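Unit 7. Setting Up and Maintaining the Hand-Held Gripper
Course handout, E. Steiner section
Reading before lab: Pavliuk maintenance sheet, parts 1 and 2

Scope. These notes cover the finger pads, the slotted frame, the lenses and the label on the hand-held tool. The Zerumard logging software has its own handout. Soft goods are the practice load for this unit.

Practice load, black garment on a bed or on the floor:
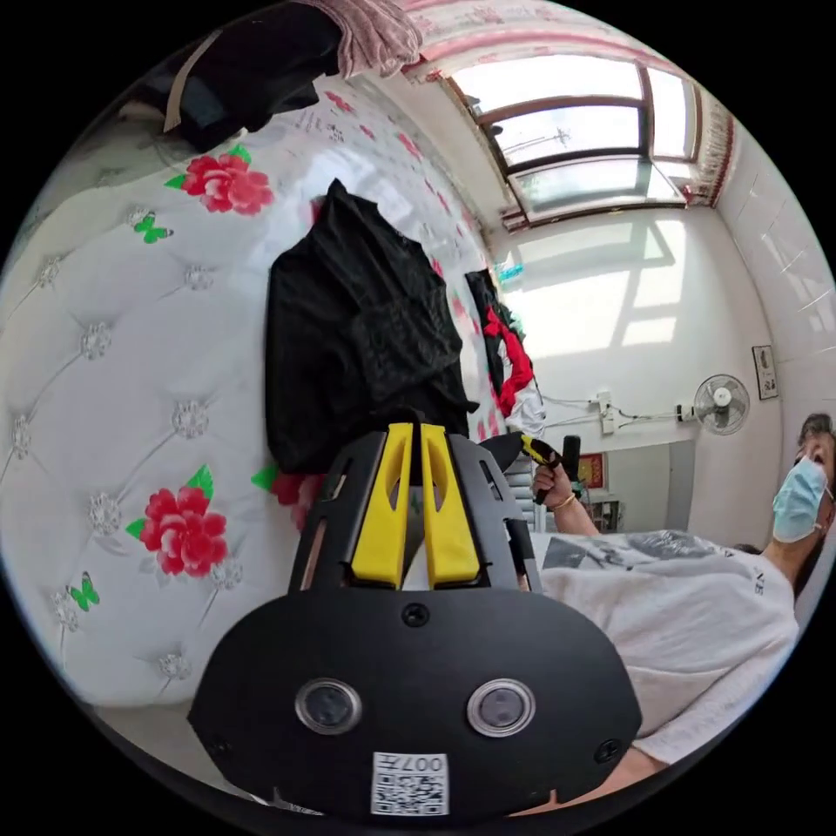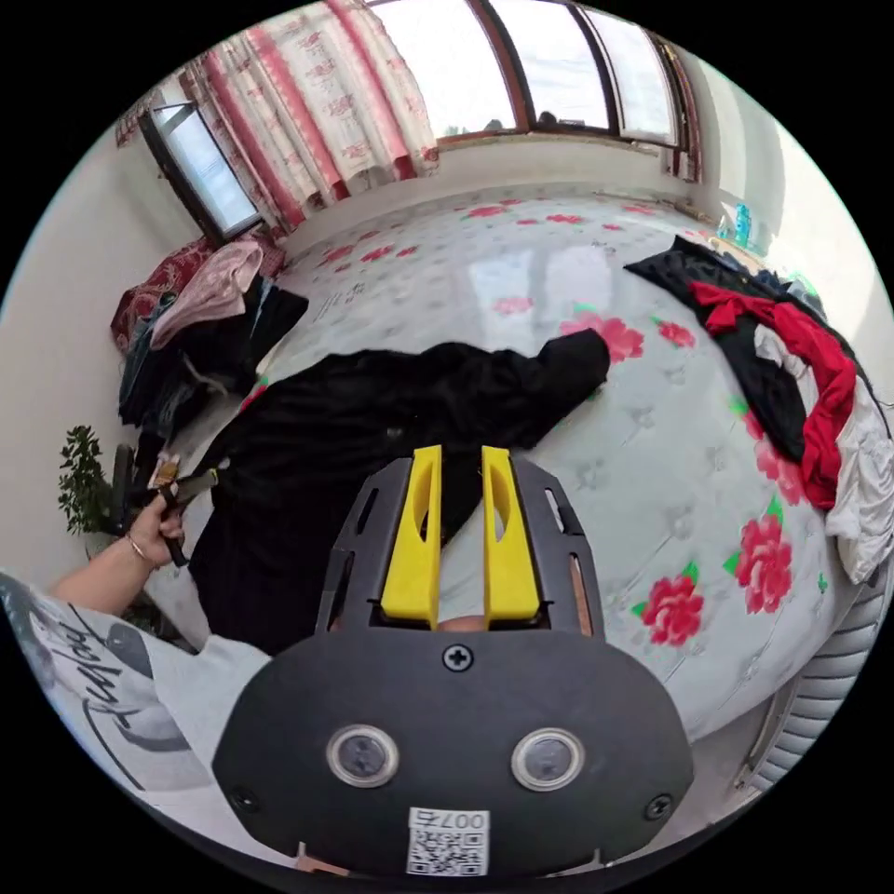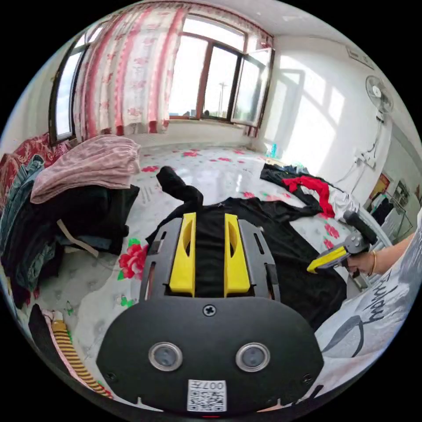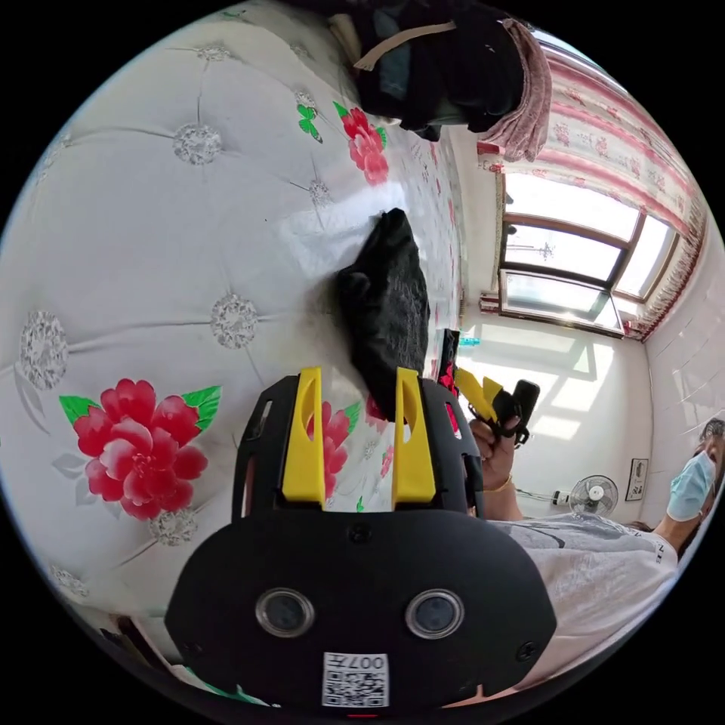 Yellow fingers on a black or dark frame, with the QR label low on the housing.

Why do the finger pads have to be checked again after a session with cloth, if they were lined up before it?

Cloth pulls sideways on the pads. A rigid block loads both fingers along the closing direction, but a folded sleeve drags one tip forward and the other back, and the screws that hold the pads to the frame take that load as a twist. A small shift at the screw becomes a larger one at the tip. The fingers may still close, and the logged opening will look normal, while the tips no longer meet face to face. The recorded width is then wrong for thin material, where the error matters most.

7.1 Finger pads
Close the fingers on a strip of plain printer paper and pull the strip out slowly. Resistance should be even across the width of the pad. If one edge holds and the other is free, loosen the pad screws half a turn, close the fingers fully, and retighten while they are closed. Repeat the paper test. Replace pads as a pair.

Lint collects in the pad cutouts and in the frame slots. Remove it with a dry brush. Compressed air drives it into the slide and is not to be used at the Sestutton bench.

7.2 Lenses
Wipe with a clean lens cloth, center outward. No solvent. Inspect under a lamp held at a low angle. A smear that is hard to find by eye will show as a bright haze whenever a window is in view. Record one short clip facing a window and look at it before continuing.

7.3 Label
The label identifies the tool in the log. Scan it at the start of each session and compare the result with the entry on the bench sheet. When two tools are in use, scan both, one at a time, with the other covered. A swapped pair is difficult to sort out later. In the March data set, 39 of 724 clips had to be relabeled by hand for this fault.

7.4 Opening calibration
Open fully, hold for two seconds, close fully, hold for two seconds. Do this three times. The software keeps the middle reading at each end. If the closed readings differ among themselves by more than the limit on the bench sheet, go back to 7.1. Do not widen the limit.

7.5 Service record
Enter the tool number, the pad set, the result of the paper test and your initials. Pads from the Gallus batch wear faster at the tip and are marked G on the drawer. Write the G in the record as well.

Lab task: carry out 7.1 through 7.4 on one tool, make 61 grasps on a folded shirt, then repeat 7.1 and 7.4. Hand in both sets of closed readings with the service record. Plot is optional. Questions to Edeltraud Steiner during bench hours.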